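Dec 14, 2019
Planero evaluation, kitchen bench, second sheet
3 shares | 2 comments

Trial licence still on the Vollis account. Calibration left as it was on the first sheet. Tool offset re-entered by hand after the controller dropped it at start-up — see under faults.

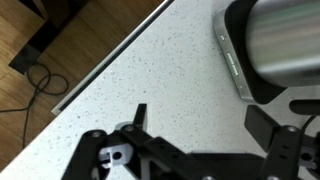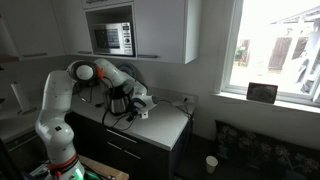

Planero is sold as a add-on licence for arms that already have a wrist camera, and the claim on the sales sheet is that it will plan short reaches over an ordinary worktop without a fixed cell or markers. The licence covers the planner, the camera calibration routine and a viewer. It does not cover the gripper driver, which has to be bought separately or written. We used our own. For the kettle approach the planner was given the wrist view only, no fixed camera. The pale speckled counter is not a bad surface for it, as the flecks give the matcher some texture, but the gripper's own shadow on the counter is picked up as an edge. Masking the fingers in the viewer does not mask the shadow. There is a threshold for this in the config file, undocumented, default far too low.

Reach test, same start pose each time, target the kettle handle:
Runs: 19
Stopped at the target pose: 17
Aborted by planner: 2

Both aborts gave the same message, "no valid path", and both came after the kettle had been turned so the handle pointed at the wall. Fair enough as a result, but the message is identical to the one for a lost camera stream and the log does not separate them either. I had to pull the stream timestamps to be sure. Reported to Vollis.

Cables. Planero has no model for anything flexible. With leads lying across the counter and hanging down over the drawers, it plans as though the space were clear, and the elbow swings lower than I would like on the return. Worked around it with a keep-out box over the back of the counter towards the wall outlet. The box costs reach on that side. The manual says to "tidy loose items before commissioning", which will not get past anybody with a real kitchen. To be raised as a separate point, not as a fault.

Bright window: exposure hunts when the wrist turns towards it. Locked exposure is available in the camera settings but Planero resets it on every reload of the scene. Set it again by script after each load. Script is in the shared folder under planero_exposure, no comments in it yet.

Polished metal: depth is poor on rounded shiny things, worse while the wrist is moving. Slowing the approach over the last stretch helps. Matt targets gave no trouble.

Faults this session
— tool offset lost at start-up, cause not known, could be our controller
— viewer stops redrawing if the laptop lid is closed and reopened; planner carries on regardless, which I do not like
— keep-out boxes save in metres and load in millimetres if the scene is renamed. Check them after every rename.

Against the Fallahi package: Fallahi wants a fixed camera as well as the wrist one, and its calibration is slower, but it names its error states properly and its keep-out zones can be any shape. Planner quality is hard to split on reaches this short. Fedine quoted for installation and support on either one. Their price includes a site visit and leaves out the driver, so the two quotes are not like for like until they send the revised sheet.

Position for now is no purchase before January. Want the error codes fixed, or at least a date for it, and a straight answer on the shadow threshold. If Vollis will extend the licence, repeat the reach test with the kettle handle to the wall and the keep-out box removed, arm at reduced speed, one hand on the stop.

Still to do: back up the config, label the spare power lead, send Fedine the arm's mounting dimensions.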